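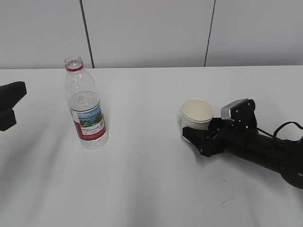
Water and Cups: Progress Report for February
Prepared by Leanne Mottram for Dwight McKinnon, Sirnirbridge

Work on the drinking water grant continued at both sites this month. Brindby served 2,826 cups and Plusendale served 1,357. Spending on bottled water was $206, which is within the monthly budget. Plusendale is still the slower site - its serving table was only open in the mornings until the second week. 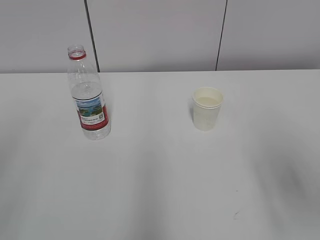 Are we still buying bottled water for both sites?
For now we are, until the refill station at Brindby has been inspected. Plusendale will stay on bottles through the end of the grant.

We placed one cup order with Seok, for 3,349 paper cups. They came on a Friday and were split between the two storage rooms. The first cartons were stacked too high and a few sleeves got crushed, so we moved them to the lower shelves.

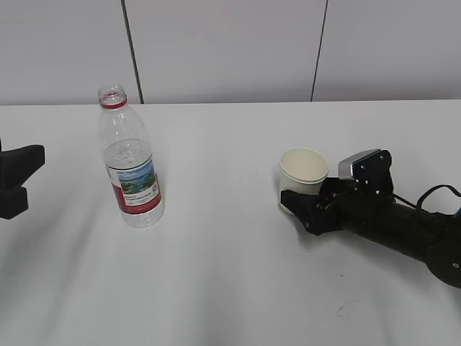 Waste is the part of the work that needs the most attention. Both sites now have separate bins for paper and plastic, and sorting is better at Brindby than at Plusendale. Part-used bottles are the main problem. One standing open with water still in it, like the one with the red and white label, can't go in the plastic bin until it has been emptied. We have asked both sites to pour what is left into cups or onto the planters before closing.

Next month we will price a larger bottle size and send the figures with the March report. Dwight asked for a cost per cup - that will be included.

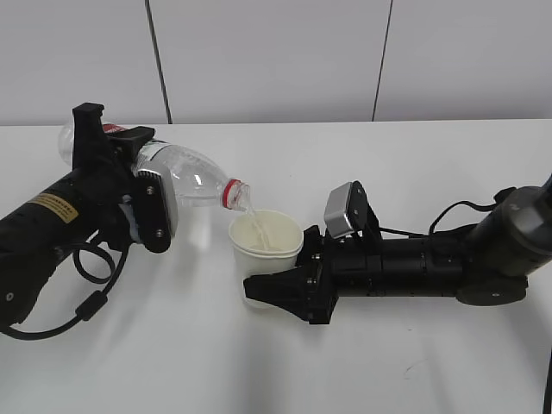
Water being poured from a bottle into a white paper cup.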